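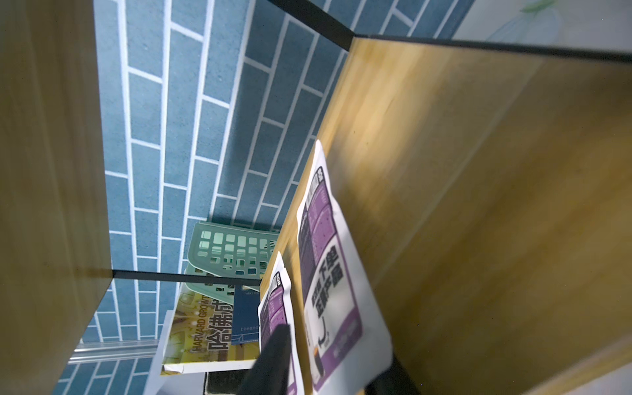

Dralura dry screen deck
Modular screening media for sand, gravel and crushed stone

If you run a quarry, you already know what a wet week does to a screen. Fines stick, the openings close up, and the pile at the end of the belt stops looking like the product on the ticket. The Dralura deck is our answer for small and mid-size sites, and we're really pleased with how it has come out!

The deck is made of molded rubber panels that clip onto a steel support grid. Each panel has a little flex in it, so the openings keep moving while the screen runs and damp material has a harder time packing in. You change one panel at a time, from above, with a pry bar and a mallet. No bolts, no side tension to set.

It fits inclined screens with two or three decks. If yours is flat or has a banana profile, talk to us first - we can often make it work, but the grid needs to be drawn up for your machine. 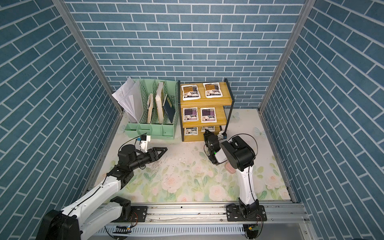 Openings come in square, slotted and teardrop. Most limestone customers start with square on the top deck and slotted below, then swap a few panels after the first month once they see where the wear falls. Wear is nearly always heaviest at the feed end, so we suggest ordering the thicker panels for the first rows and the standard ones for the rest. Mixing them on one grid is fine.

Where it's running

The first full deck went into the Troltau pit, a hard sandstone site, and it has now done 2437 hours on the original grid. Karthikeyan Rai manages the plant there and was kind enough to let us pull panels out and measure them whenever we liked (thank you, Karthikeyan!). Eight panels have been replaced so far, all of them at the feed end. The noise drop was the thing the crew talked about most. Rubber on rubber is a lot easier to stand next to than wire cloth.

A second deck is at Iturra, on river gravel with a good deal of clay in it. That one taught us plenty. The early teardrop panels blinded on the lower deck, so Tineke De Smet in our design office opened up the taper on the underside, and every teardrop panel we ship now has the new shape.

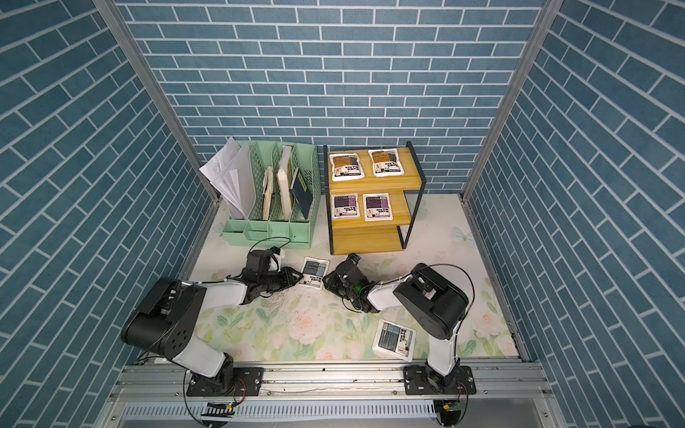

What comes with a deck

Support grid, pre-drilled for your side plates
Panels to suit, plus 4 spares
Side liners and hold-down strips
Pry bar and fitting guide
Wear gauge

Lead time is 39 days from the signed drawing. Panels for an existing grid are kept in stock in the common sizes and go out much sooner.

Before you order

Please send us the make of your screen, the inside width and length of each deck, the stroke and speed, and a note on what you're feeding it. Photos of the side plates help a lot. So does a bucket of your worst material - Parveen Cassim runs our test screen and loves a sticky sample.

Older grids sold under the Plolta name take the same panels, but the clips are different, so mention it when you write.

Page updated 19 Oct 2021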